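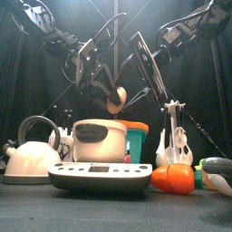

The white kettle, utensil stand and pot from the Storkance play kitchen set.

STORKANCE BRINGS THE PLAY KITCHEN TO THE TABLETOP THIS FEBRUARY

Hi, I'm Natalie Wainwright, and I get to tell you that the Storkance play kitchen set goes on sale in February! I've been making toys under the Storkance name for a good while now, and I have never fussed over anything the way I fussed over this kettle handle. It's big, it's black, it loops right over the top, and small hands can find it without looking.

The idea started at my own kitchen table (where else?). My kids wanted to cook while I cooked, and our old play stove took up half the hallway. So I wanted something you could set out on any table, play with until dinner, and put back in a box. The kettle and pots are white with dark handles, like the pans a grown-up might have, and then the food and the teal basket bring the color. The bright green play food looks great in the white saucepan, and the orange carrot has a cut line across its middle so it comes apart into two halves. I'm a little too proud of that carrot.

The burner plate has a thick white border and a black center, with three small gray dots down by one corner for the controls. We tried real knobs on an early version and they kept ending up under the couch, so now they're printed on. The saucepan lid did keep its knob, a nice round white one — I wasn't giving that up.

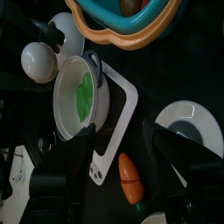 Ruaridh Purves told me his daughter made carrot soup nine times before breakfast and wouldn't let him have any until he had set out the bowls himself. I've heard a lot of soup stories during testing, and I wrote them all down.

We lent early sets to 106 families and asked them to send back whatever they thought, good or bad. The bad was useful! The first pot had a handle that was too skinny, and Amnuay Rattanakul redrew it over a weekend. The first box was also a pain to repack, so the new one is wider and the pieces go in any old way.

The first run is 3,000 sets. The price is $60, and the set is meant for ages 3 and up. You'll find it at Andberg toy stores and in the Aitken spring catalog. Stores that want a set for their play table can write to our office and ask for Yiğit Tuncer. Mornings are best — he's in the warehouse after lunch.

Related items
Storkance wooden bus now in two sizes
Andberg stores add Saturday play tables
How to wash play food (and what to keep out of the sink)
Rastanent and Storkance share a new warehouse

Comments

Natanael Barbosa
Are you going to sell the food by itself? We lose carrots at my house like you wouldn't believe.

Natalie Wainwright
Yes! Not in February, but I'm hoping for a small food bag later on.

marlow_k
Sixty is a bit steep for us but I do like that it goes back in a box. Will grandma's house get one? Probably.

Dee
Does the kettle lid come off? Mine will want to pour water in it the first day.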